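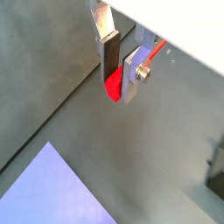 Red block, gray-green tabletop, and a corner of the periwinkle mat

Which blocks and what surface for a sorting and stacking table?

Posted by Naledi Motaung, 23rd September

Hi all! I'm putting together a block table for our library's family corner and I am way more excited about it than a grown woman should be. The idea is simple: small solid-color blocks, a plain surface, and a pale mat where the finished stack or pattern goes. I love how a bright red block pops against a dull gray-green, so that's the color family I'm going for, with a periwinkle mat for contrast.

What I have so far is one Clodton starter bag, 104 blocks, and a tabletop I painted myself in May. The paint is matte and very nice to look at, but it picks up streaks when I wipe it. The blocks also skate a bit when little kids build right on it.

So, three things I'm stuck on. Is a matte painted top a mistake, or am I just cleaning it wrong? Should the mat be soft (felt, foam) or stiff? And is it worth paying more for blocks with beveled edges? My next order is going to be the big one, 296 blocks, and I'd like to get it right the first time. The table sits against a wall on one side if that matters.

Thanks so much, I read everything!

Hanyu Lu

Oh, I love this! We've had a block table going for 7 years and it is still the first place everybody heads.

Keep the matte top. Shiny tops look great for a week and then all you see is the ceiling lights bouncing back at you, and small kids have a harder time judging where the edge of a block is. The streaks are almost certainly soap. Use a barely damp cloth with plain water, then go over it right away with a dry one. If the streaks are already baked in, a little white vinegar in the water brought ours back, but try a hidden spot first with homemade paint jobs.

Go stiff on the mat. We started with felt and towers leaned the second anyone put an elbow near them. Now we use a thin board with a strip of grippy shelf liner underneath, and the kids get two or three more blocks high before it all comes down. Pale colors are perfect. You do see every crayon mark, but it takes two minutes to wipe.

Beveled edges, yes yes yes. Even a slight bevel makes a block much easier to pick up when it's lying tight against its neighbor, and the corners don't chip the way sharp ones do. Ours are Nemholm and they've been dropped on a hard floor more times than I could tell you. The red has stayed really red, too. The yellow has gone a little sad.

One more thing about the wall — leave a gap or close it off completely. A finger-wide gap is the worst of both, blocks go down there and you have to drag the whole table out. I ran a bead of caulk along the seam where our table meets the wall and wish I'd done it in the first month.

blocksandbobbins

nemholm are good but pricey. grodach ones are fine for stacking, bit lighter. dont mix the two, the sizes are close but not the same and it makes the towers wobble

Alipour_fan_26

I'd try the Alipour sample pack before a big order. You get 26 blocks, enough to see if the colors work with your top. Reds vary a LOT between makers. One set I bought as red was closer to brick, still pretty, but it completely disappeared on a dark table.

Can't help with the mat, we just build on the floor!

Naledi Motaung

Thank you, these are wonderful! Vinegar and water worked on my test patch, so the top stays. Hanyu, did you use clear caulk or a color? Mine would show against the gray-green, and I'm wondering if I can paint over it.

Hanyu Lu

White, and the paintable kind. Let it dry overnight and dab your leftover tabletop paint over it with a small brush. Two thin coats covered ours!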